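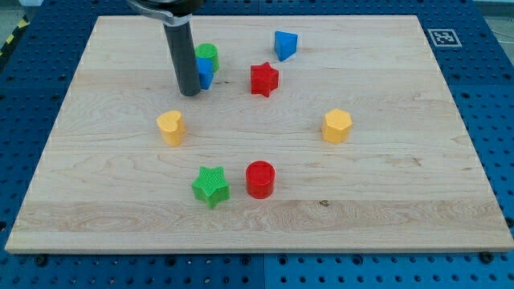
Do longer real estate listings get more people to come see a house? In my sample they mostly didn't, and the listings with a floor plan did better than the wordy ones.

So that was my project for Intro to Property Markets, and I had way more fun with it than I expected! I read 122 old listings from a small agency called Grondska (thank you, Renzo Gatti, for digging them out and for answering my emails so fast). Two had no showing records, so I threw them out and worked with 120. For each one I wrote down the word count, whether there was a floor plan, and how many showings were booked in the first 20 days.

The word count part was messy. Some agents write three lines and stop, and one listing for a ranch house went on and on about the sprinkler system - I still don't know what "legacy landscaping" means. Price got in the way too, because expensive homes get longer write-ups and fewer visitors anyway. Perihan Dönmez, my project partner, said to split the homes by price and run it again, and the floor plan result held up in every group except the condos.

I should have written down the season. A lot of these went up in March, when everybody is looking, and I didn't catch that until the spreadsheet was done. If I get to do a second round I'd start there, and I'd ask Grondska for the condo floor plans they left out of the folder.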